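The app that reads my moles

2025-02-21

My dermatologist retired in September and the nearest one taking new patients was 211 miles away, with a waiting list to match. I have the kind of skin that goes straight from milk to lobster, so skipping a year didn't feel smart. A cousin told me to try one of those services where you send in your own photos and a real doctor looks at them. I signed up for three!

The first was Tundon. You pay by the visit, $78 if you want an answer within a day, and the whole thing runs inside a phone app. It walks you through eight close-ups with a little circle you have to keep the mole inside, which is easy on your forearm and pretty much yoga on your shoulder blade. I ended up wedged between two bathroom mirrors, holding the phone upside down. The reply came the next morning, four short paragraphs, polite and clear, and the doctor asked for one spot to be photographed again with a coin next to it.

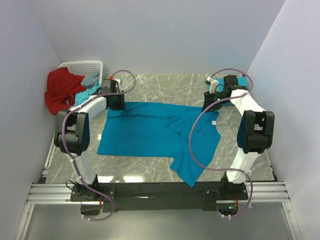
What the doctors see

I got curious about the other end of the line, so I asked Ondby, the second service, if I could talk to one of their reviewers. They said yes faster than I expected. She works from a spare bedroom, two monitors, dog under the desk, and on a normal shift she gets through around 40 cases. Blurry pictures are her biggest headache. Lamp light comes next – a yellow bulb makes everything look inflamed, and she'd love for all of us to go stand by a window.

She was also frank about the limits. She can't feel a bump, she can't put a scope on it, and if anything bothers her at all she tells the patient to get seen in person. That happens more than I would have guessed, and you still pay for the online visit when it does. Ondby does write the referral letter for you, and mine (for a scaly patch by my ear) got me an appointment two towns over in nine days. The patch was harmless. They froze it off and I had a sore ear for the weekend.

The third one, Belay, is a subscription. I didn't love it. There's a body map where you pin each spot and add a new photo every few months, and I can see that being great for somebody with more patience. I pinned six moles and then couldn't tell two of them apart. The reminders got to me as well, one of them at 5:40 in the morning. Canceling took a phone call and a second phone call.
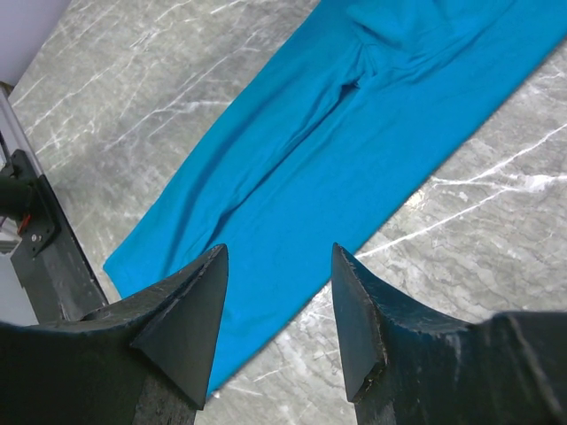
Before you sign up

Check that the doctor is licensed in your state. Tundon shows this on the first screen, and with Belay I had to dig through the help pages. Ask your insurance too. Mine paid for the Ondby visit after I mailed in a form, and turned down the other two.

Keep your own copies of the photos, with the date in the name. Mine are in a folder called SKIN and my husband has asked me to please move it off the family computer.

And if something is bleeding or changing fast, skip the apps and call an office. I'm staying with Ondby for now, mostly for the letters, and I'm still on that waiting list.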